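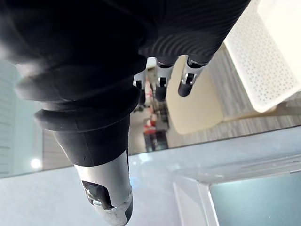 Open days at robotics companies are sold to us as a look at the future, and I think they would do more good if they were sold as a look at a job. I spent a morning at the Proretus open day in Flevport in March 2018, one of 26 visitors, and most of the people near me were waiting for a trick. I got more out of the parts. The metal on the thumb is scuffed and scratched at the tip, the way the jaws of a good pair of pliers get, and the black rubber higher up is built in ridges like a bellows. A brochure would have cleaned all that up.

Jin-sol Yeon ran the demonstration and spoke for 12 minutes, which was short enough. She took questions while the work went on behind her. A man asked when it would replace his warehouse staff. She said she didn't know, and went back to talking about cables. 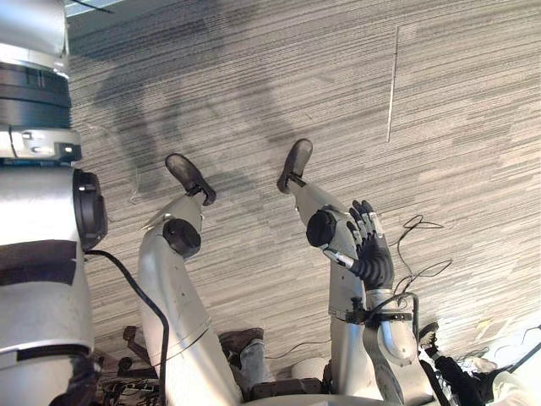

I liked that answer. My own trade is packing machinery, and I have sat through plenty of launches where every question got a yes. The buyer goes home, signs, and finds out in August what the yes was worth. Boonsong Kaewsai, who bought for Clulska when I was there, used to ask the sales people to leave the room and let him talk to the fitter. An open day should give everyone that chance.

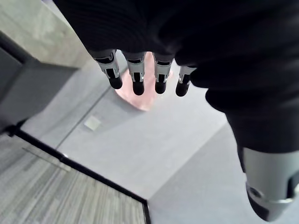

The hand over the floor at the Flevport open day, fingertips just above a pink object.

My complaint is with the format. Visitors stood behind a rope and were given a sheet with one number on it, 3484, the hours of testing so far. Hours of what? Geum-ok Cha, standing next to me, wanted to know how often a finger has to be replaced and what it costs. The sheet didn't say – and that is the figure a shop floor would want first.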